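Borkex H2 Hand-Held Gripper
For recording household handling demonstrations

Overview
Specification
Method and results
In the box
Ordering and support

The Borkex H2 is a two-finger gripper held and worked by a person. A wide-angle camera looks down over the fingers and records what they do, and the recordings are used to train a robot arm fitted with the same fingers. There is no arm to carry about and no teleoperation desk to set up. One person can take the H2 into an ordinary home and start recording in the time it takes to clear a bit of floor.

This page covers the hardware and the garment handling study carried out with it at our Dalstead workshop. If you only want the fingers and pads as spares, go to Ordering and support at the foot of the page.

What it is for

The H2 was built for soft goods. Clothes, towels and bedding are awkward for a robot because they change shape as soon as they are touched, and a grasp that looks right from above may pick up one layer, three layers or none. We wanted recordings in which the choice of grasp was made by somebody who could feel the cloth through the handle. The trigger is linked directly to the fingers with no motor between them, so the operator feels the cloth bunch and slip.

Rigid objects are fine too, within the limits of the opening. The H2 is not suitable for wet work or for anything hot.

Recording in homes

Garments are handled where they normally are, on beds and chairs, with the rest of the household's things left in place. We ask operators not to tidy first. A policy trained on a bare table tends to do badly as soon as there is a patterned cover under the garment or a heap of other clothes behind it.

Quilted and padded items get extra time in our sessions. The padding gives under the finger, and the stitching makes folds that can pass for edges. Operators are told to go for trim, cuffs and hems where they can, and to close slowly.

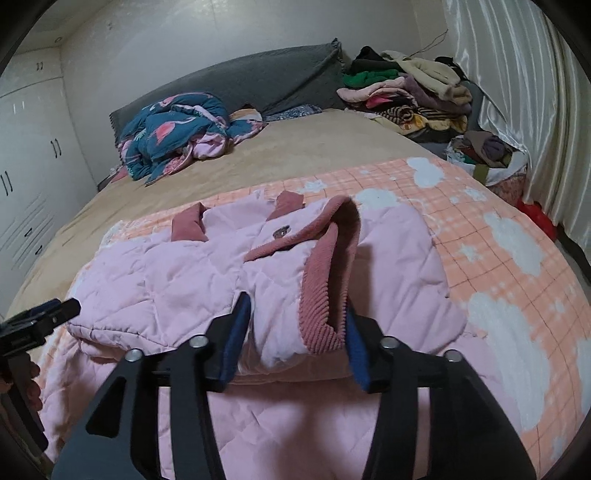
Closing on a quilted jacket or vest at the corduroy cuff. The blue rubber pads are on the inner faces of the fingers.

Each recording runs from the first approach to the release. Operators say nothing during a recording and keep the free hand out of the work unless the task sheet asks for two hands. Failed grasps are kept and labelled as failed. In the first version of the method we threw them out, and the trained arm had no idea what to do after a miss.

The study

The data set used for the results on this page is called Grarosis. It holds 2702 recordings of single garments being picked up, turned, unfolded or laid flat, taken in 36 homes. Every home used the same model of gripper with the same pads. Lighting was whatever the room had.

We trained two policies. The first saw recordings made at the Dalstead workshop on a plain table. The second saw the home recordings. Both were then run on the same arm, with H2 fingers fitted, on garments that appeared in neither set. There were 433 test grasps per policy, shared out across knitwear, shirts, padded jackets and children's clothes.

What we found

The home-trained policy made more successful grasps in every garment group. The gap was smallest for shirts, where the workshop policy already did well, and largest for padded jackets. With padded items the workshop policy often pressed down into the body of the garment and closed on nothing. The home-trained one went for a cuff or collar more often.

Unfolding was less clear. Both policies could lift a garment by one good point, and both had trouble finding the second. A sleeve tucked inside the body defeated them nearly every time. We have not solved this and do not suggest buying the H2 on the strength of unfolding alone.

Patterned bedding caused fewer problems than we expected. Long fringes and loose straps caused more, and the arm sometimes picked up a strap from a neighbouring item along with the garment.

"The failed grasps were the most useful thing we added," says Leonie Brunton, who ran the study. "Once they were in, the arm would back off and try again. Before that it carried on as if it were holding something."

Limits of the method

The camera sits close to the work and sees little of the room behind the operator. Wide-angle footage also darkens towards the corners, and our processing tool, Ramalho, does not correct for it. We train on the pictures as recorded.

Human wrists bend in ways that some arms cannot follow. Ramalho checks every recording against the reach of your arm and marks those it could not repeat. Expect to lose a share of them, more with shorter arms.

Specification

Fingers: 2, black, angular, removable
Pads: dark blue rubber, replaceable
Drive: hand trigger, direct linkage
Camera: wide-angle, fixed mount
Handedness: either
Software: Ramalho, supplied by download

In the box

Gripper with fingers and pads fitted
Camera mount and clamp
Spare pair of pads
Hex key
Printed task sheets for garments
Calibration card

The camera is sold separately. Check the mount after every few sessions – the clamp can work loose with repeated knocks, and a shifted camera means calibrating again.

Ordering and support

The H2 is made to order at Dalstead. Orders placed in December are sent out in the new year. Spare fingers and pads are held in stock and can be ordered singly.

The Grarosis recordings are available to H2 owners on request, with the failed grasps and labels included. Please say which arm you are using so that we can send the matching Ramalho settings.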